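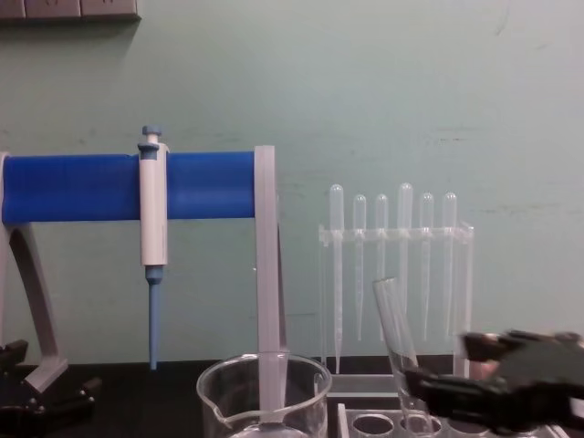
Bench robot code of practice: progress report
To: Rochelle Tipoki, grants office
From: Tala Chamoun, Pellside
21 July 2019

Hi Rochelle,

You asked for something you could read over one cup of coffee, so I've kept the tables out of it and put them in the shared folder with the rest of the paperwork. The short version is that the code of practice has a full draft, people are using most of it, and one section is giving me a headache. I'll get to the headache.

When we wrote the proposal I promised you rules for two-armed robots working at ordinary wet benches, the kind with beakers, pipettes and test tube racks all sharing the same few feet of black countertop. There's plenty of guidance for big arms behind fences. There's a lot less that a lab manager can print out and tape up next to a bench, and that's the gap we said we'd fill. The draft now has 72 rules in it. I know, I know. It had more than 100 in the spring (everybody on the project had a favorite, and I was as bad as anyone!), and Siham Khasawneh spent two weeks merging the ones that said the same thing in different words.

Glassware handling

I'm happiest with this part. The section covers picking up, carrying, tilting and setting down glass, and it's written so you can check each rule by standing next to the robot with a clipboard. A few that have settled down nicely:

Closing force is set for each type of glass and written on the bench card. If there's no card, the arm doesn't pick up glass.

A tube going into a rack is brought upright above the hole before it starts down. Tilting on the way over is fine, tilting on the way in isn't.

Anything tall standing behind the rack goes on the layout sheet, even if the task never touches it. Pipette stands, transfer pipette racks, clamps, all of it.

Fingers get wiped and looked over at the start of each session, and the person who did it signs.

That third one came out of a long argument with Imad Hakim, who runs the Abu Hammour bench and thought we were drowning people in paperwork. His point was that a technician knows where the pipette stand is. Mine was that the robot's planner only knows what somebody told it, and the next technician may have a different idea of where the stand lives. We ended up with a one-page sheet you fill in with a pencil. He's still grumbling but he uses it, and his sheets are neater than mine.

Speed near people and glass

We split this into two zones, one for open bench and one for the crowded strip where the racks and stands are. The first draft had five zones and a color chart, and it was hopeless, I couldn't keep it straight myself. In the crowded strip the arm has to slow down before it gets there, and the operator has to be able to reach the stop button without leaning across the bench. Sounds obvious, but three of the benches we visited had the button on the wrong side for whoever was sitting there. Two have moved it. The third is waiting on a longer cable.

Trials

The trial benches are at Pellside, Abu Hammour and Trurkcombe. Pellside and Abu Hammour have both finished the first round of audits. We set the bar at 90 percent of rules followed on an unannounced check, and Pellside came in just over it while Abu Hammour came in just under. Most of what Abu Hammour missed was sign-off stuff, names not written down, old bench cards left up. Trurkcombe started late and hasn't been audited yet. They had to redo their flooring, and I didn't want to check people who were working out of boxes.

Shahzad Cheema did all the audits so far, which makes them nice and consistent, but it also means we have no idea whether a second auditor would score them the same way. Siham is going to shadow him on the next round and they'll score separately, then compare. I should have planned that from the start and I've added it to the method notes.

The headache

It's handover between the arms and people. Who is allowed to take a tube straight out of a gripper, and when? Our draft says never, put it in a rack first and let the person take it from there. The operators mostly hate that. They say it's slow, and they say people will skip it when they're busy, and I think they're right about the second bit. A rule that everyone skips is worse than no rule to my mind, so we're trying a version where direct handover is allowed for empty, dry tubes with the arm in hold. I'd like one more round of trials before I put my name to it.

Money and time

We're within budget. Celimport was slow with the replacement finger pads, so that line is underspent for now and will catch up when the invoice arrives. Travel ran a little over with the extra trip to Trurkcombe, and I've covered it from printing, as we agreed on the phone.

What comes next is the Trurkcombe audit, the two-auditor comparison, and a cleaned-up handover section. I'd like to send you the full second draft in September. If you know a lab manager who'd read it and be blunt with us, please pass on a name, preferably somebody who has never worked with any of us.

One thing I need from you: can the final version go out free to download? Imad's already had two outside labs ask him for copies and he doesn't know what to tell them.

Thanks, and call me if anything looks odd,
Tala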